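May 22, 2018

Budget day tomorrow and I have a headache already, so I'm going to write it all out and maybe then I'll sleep.

The number is 500. That's what's left in the small-parts line until August, when the new money comes in, and everybody at Lenalstead seems to have a different idea of what it's for. Anoma wants fingers. Gunvor wants spares. I want a second basket and a decent rug, which sounds silly next to what they're asking for, but I'll get to that.

First the big stuff, the stuff that isn't coming out of the 500. The Wikström quote arrived this morning and it's higher than the one they gave us over the phone. I read it three times with my coffee going cold. The arms are the same price, fine, but they've split out the service plan so it's a separate item now, and there's a line called "commissioning" that I'm pretty sure used to be free. I called them. The man was very nice and told me nothing. He's going to "look into it," and I've written that on a sticky note with today's date so I can wave it at him later.

Kimow came back cheaper, of course they did. Cheaper and slower, 11 weeks on delivery, and you pay for half of it up front. Gunvor says slow is okay if it's honest slow. I said we have people who want to be working with the thing this summer and 11 weeks puts us past that. She did her shrug. We went back and forth over lunch (soup, too salty, I had two bowls anyway) and ended up where we started, with me holding two quotes and no decision.

So in the afternoon I went down to the floor to look at the work itself instead of at spreadsheets. I should do that more! I've been pricing grippers for a month and I could have drawn you the price curve from memory, but I hadn't stood there with the soft toys going in and out of the basket since the winter. I stayed much longer than I meant to and came back upstairs with fluff on my sweater.

What I'd never understood from the catalog is how much fur there is. A hard box has sides, and you pick two of them and squeeze. With a plush toy the fingers go into the pile, and you have to think about what's under there that's worth holding on to. A leg will do, if it's a skinny one.

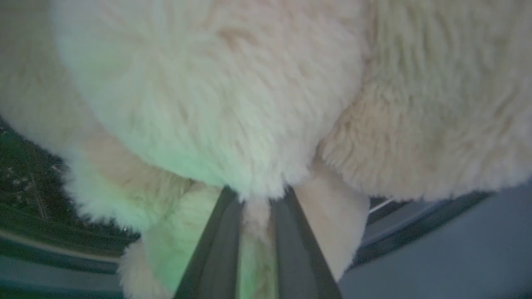 The basket job, both of these, the close one with the dark fingers right up in the fur and the wide one looking down at the floor. 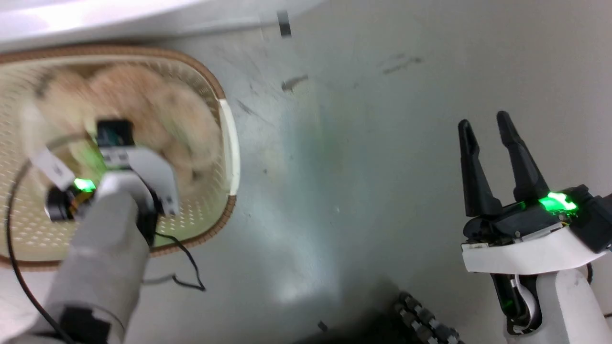 What the 500 is really for

Okay. Anoma's case for fingers. She says the flat ones are fine for most of what we do and she isn't asking to throw them out. She wants a softer pair to try next to them, with some kind of grippy pad on the inside. Her price is 90 for the pads alone if we stick them on ourselves, and a good deal more if we get them molded. I like 90. I can say 90 out loud in a meeting. My worry is that stick-on means un-stick, and then somebody (me) is ordering pads every few weeks out of a line that's supposed to be empty.

She had an answer for that, she always does. Buy one set, run it until it peels, write down when it peeled, and then we know what a year of pads costs. I've put it in.

Gunvor's case for spares. Cables, mostly. She has a whole speech about cables, and I've heard it enough that I could give it for her – they rub, they catch, they get pulled, and you find out on the morning you have visitors. She wants one of each kind on the shelf before we buy anything fun. She also wants a proper labeled drawer to put them in, and I told her the drawer is furniture and comes out of somebody else's budget. That got a laugh, at least.

I looked at the cables while I was down there, to be fair to her. There was a black one looping right across the basket by the left arm, and another one hanging from the wrist down to the floor. I don't know enough to say if that's a problem. I do know that I'd rather pay for a spare now than for a rush delivery later, because I've seen what Wikström charges for rush and I had to sit down. So she gets her cables. I wrote "tie-downs??" next to it too, 20 for a big bag, and if she doesn't want them I'll use them on the mess behind my own desk.

And then me. A second basket. It's so cheap next to the rest that I feel dumb even listing it, but with only one you're always waiting on it. I'd like a couple of different shapes as well, one shallow and one with solid sides, so that when we compare arms for the big purchase we're not comparing them on a single basket. Gunvor says that's a good argument. Anoma says I just like shopping for baskets. Both can be true.

The rug is out. I crossed it off myself before anybody else could. It was for the floor, which has those dark scuffs on it, and I had a theory about the bright spot of glare bothering the cameras. Anoma heard me out and said she'd check before I spent a cent on it. Fair enough. I've moved it to the August list along with the drawer and the nicer lamp.

Things I still have to do before the meeting:

Call Wikström again about commissioning, and don't hang up until there's a number.

Ask Kimow if half up front could be a third.

Find out from Hunden if they'd let us try an arm for a month before buying. They offered once, in the hallway, at a thing with tiny sandwiches, and I never followed up. I think I still have the card. If they say yes then the whole Wikström and Kimow fight can wait and I can breathe a little.

Print the sheet in big type. Last time I brought the small one and we spent half the meeting passing one pair of reading glasses around.

It's late. The dishwasher is making its noise again, so that's another quote I'll need to get, and I'm not even going to open that tab tonight. Bed – and I need to remember the Hunden card, I think it's in the blue coat.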